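2021-12-04

In early, kettle on, nobody else in yet except Fatima Makhubela, who was already up to her elbows in the Cornlow boxes. I'd promised myself I'd write up the table properly this time instead of leaving three words and a coffee ring like I did in October, so here goes.

Where we left off: the Harberg order is meant to be a breakfast set that a household can pack up and take away with them, and we still don't have a final list of what goes in it. We have a list, sure. We have several. The one taped to the cupboard is not the one in the shared folder and neither of them matches what's on the shelf. Fatima reckons the cupboard one is newer. I reckon the folder one is, and I wrote it, so there.

Spent the first hour on colours. The whole point of this set is that things should be easy to tell apart on a pale table, even if you're half asleep or your eyes aren't great. The red mitt is still the winner by a mile. You can find that thing from the doorway! The teal mug does all right too. The small blue-gray cup I'm less sure of, it's a nice little cup but I keep reaching past it. Sugiyama samples were all in that same family of soft blues and I sent most of them back, kept two, and I've put those on the top shelf behind the scales so they don't wander into the main set. Please leave them there.

The tray. Oh, the tray. I like the oval one a lot and I'm going to keep arguing for it. The rectangular Cerkcombe tray holds more, fine, but the corners catch on everything and it sounds like a dropped drawer when you set it down. The oval is quieter, and gray doesn't show every smear. Downsides: it takes up a big patch of table wherever you put it, and you end up working around it. Tried it lengthwise along the edge this morning and that felt best, because the middle stays open for the mugs and the food.

Mug test, short version. I wanted handles you can get at from whichever side you happen to be sitting on, and the only way to check that is to keep turning the thing and sitting somewhere new. I did 13 goes, swapping chairs with Fatima, who was very patient about it until the last couple. Fine with the handle facing you, fine with it off to the right, annoying with it tucked under something. Not exactly a discovery but it's written down now. The teal one has a bigger opening than it looks like it has, I can get all my fingers in.

Food next. Keeping it to fruit for the layout sessions, we had crumbs in the case hinges for weeks after the toast day and I'm not doing that again. The bananas from the corner shop were $2.40 and already on the soft side. Oranges were good. Halve them, don't quarter them, the quarters rock about and the juice goes everywhere. Whoever has the table next, wipe it down with the plain cloth and not the green scrubby one, it's leaving marks on the white.

The big question was whether to lay things out first and pack from the table, or keep the case beside us and go straight in. Fatima is firmly for the case on the table. I was for the case on the floor, on the grounds that my tea needs somewhere to live, but my back has changed my mind for me. So, case on the table, lying flat, right-hand side, and everything else gets the left and the middle. It does eat a good chunk of space. 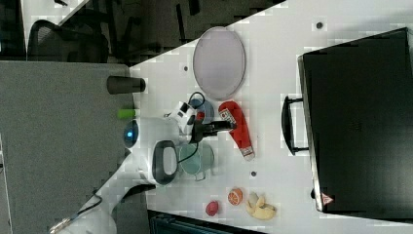 Tray up by the edge, mitt below it, fruit down the front, black case on the right.

Looking at it again after lunch, I think the fruit wants to come up a bit. It's sitting by itself down there, and if the mug handle is pointing that way too then the front of the table is where everybody's hands end up at once. Fatima says leave it, people go for the food first and they may as well have it close. Could be right. We'll try both on the next session and I'll stop fussing.

Packing order we agreed on for now: tray at the bottom, mitt on top of it as padding, mug and cup rolled in a tea towel each and wedged at the sides. Fruit does not go in the case. I know that sounds obvious but I have had my hand in that case in October and I will say no more.

Weight. The budget for the whole set, case left out, is still what Harberg gave us, and our last weigh-in came to 2,896 grams with the rectangular tray. I haven't weighed it with the oval yet. The scales were flat and the spare batteries are not in the battery drawer, they're not in the other drawer either. Bought a pack on the way back from lunch, receipt is pinned up by the door. Will weigh first thing.

Still to do:
- weigh the oval tray on its own, then the full set
- sort out which list is the real one and bin the others
- ring Cornlow about the tea towels, they sent 40 and we asked for 7
- second mitt? The one we have has white at the cuff and it's going to get grubby fast
- new plain cloths

Fatima has taken the spare Cerkcombe tray home to try it on her kids. Signed out in the book.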